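Having people round for a meal: kitchen notes

Posted 5/21/23 in Kitchen and Table
3599 views

We moved to Gilholm in February and have had people to eat most weeks since then. The kitchen is small, with one decent worktop and an oven that runs hot at the back. These are the things I do now. Some of them I used to do badly.

Before you ask anyone

Ask about food when you invite them. "Is there anything you don't eat?" is enough. Write the answer down somewhere you will find it again. I keep a page at the back of the recipe notebook with a line for each household, and it has saved me from serving prawns to the same couple twice.

Give a time to arrive and a time to eat. "Come at half six, we'll eat at seven" suits nearly everybody. If you only give one time, half your guests will take it as the first and half as the second.

Choosing what to cook

Cook something you have made before. A new dish can be tried out on the family earlier in the month.

Pick a main course that can wait. Stews, baked pasta, a shoulder of lamb or a lentil pie will all sit in a low oven for another half hour if someone gets lost. Steak and soufflé won't. The lane up to us from Stavdale is badly signed and people do get lost, so I stick to the first kind.

Only one thing should need doing at the last minute. If the potatoes want mashing, have a cold pudding and a salad that is already in its bowl with the dressing in a jar next to it.

For a casserole I allow 600 g of boned meat for four adults, with plenty of root vegetables. That leaves a spoonful or two over. For rice I use a mug and a half of dry rice for the same number, rinsed until the water is nearly clear.

The day before

Make the pudding. Crumbles can be put together and left uncooked in the fridge overnight. Keep the topping in a separate bag and tip it on just before baking or it goes pasty.

Casseroles are better the second day in any case. Cool the pot quickly by standing it in a sink of cold water, then put it in the fridge with the lid on. Lift off the hard fat before you reheat it, and make sure it is bubbling right through before you turn it down.

Check that you have enough chairs, and sit on the ones you don't normally use. One of ours had a loose back leg for months. A dab of wood glue and a belt pulled tight round the legs overnight put it right.

Iron the tablecloth if you are going to. A damp cloth ironed straight on the table, over a folded blanket, saves getting the board out. Don't try this on a polished table, as the heat and steam will mark it.

Setting the table

Put out water first. A couple of big jugs, filled and kept in the fridge, will see you through the first course.

Keep flowers low. Anything taller than a jam jar ends up being moved to the windowsill.

If you use candles, put them in the freezer for an hour beforehand. I find they drip less, though draughts are the real trouble and it's better to shut the door. Wax on a cloth should be left to go hard, scraped off with a blunt knife, then ironed between two sheets of kitchen paper. Change the paper as it soaks up the wax.

Mismatched plates are fine. Ours are what remains of two sets, one of them bought at the Flultlow sale rooms as lot 241, a tea chest with a surprising number of gravy boats in it. Put the plates to warm in the oven for ten minutes while the meat rests. If the oven is full, stand them in a bowl of hot water and dry them as you serve.

When they arrive

Have something to nibble straight away. Bread and a dish of olives will do. People who have been driving are hungry, and so are children.

Clear a space for coats before anyone comes. A bed is fine.

When a guest offers to help, give them a proper job. Slicing bread or filling glasses is good. It is easier to talk to somebody new when you both have something in your hands, and most of our better conversations have begun at the worktop before we ever sat down.

If a visitor brings a dish, put it on the table that evening, even when it doesn't go with anything. Wine can be kept for another time if you say so.

Clearing up

Start with an empty sink and an empty draining rack. Do the cooking pans before the guests come and you are halfway there.

Scrape and stack between courses but don't wash. The sound of running water makes people think they should be leaving. Put the cutlery to soak in a tall jug of warm soapy water, handles upwards, but keep wooden and bone handles out of the water altogether.

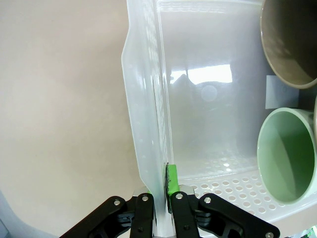

Glasses come first, in the hottest water you can manage, followed by cutlery, then plates, with the roasting tin last of all. Change the water as soon as it looks grey. A folded tea towel at the bottom of the sink will stop good glasses from chipping.

For a burnt tin, cover the bottom with hot water and a spoonful of washing soda and leave it until morning. Don't use soda on aluminium, which it turns black. Plain washing-up liquid and a longer soak will get there.

Red wine on the cloth: blot it, pour on cold soda water, blot again. Wash it as usual the next day. Gravy needs cold water first too, then a bit of liquid soap rubbed in by hand.

Leftovers

Put leftovers away within an hour or two of serving, in shallow boxes so that they cool fast. Meat and vegetables can go into soup the next day. Bread ends are blitzed for crumbs and frozen in a bag, and you can use them straight from frozen.

Offer some to your guests in a tub you don't want back. I buy takeaway tubs from the hardware shop in Ambaye for this, 43p each with the lid.

Last thing, write down what you served and who came, on the same page as the things they don't eat. Add how much was left in the pot. Next to the first stew I made here it says "too salty, needed more carrots", and I have used more carrots ever since.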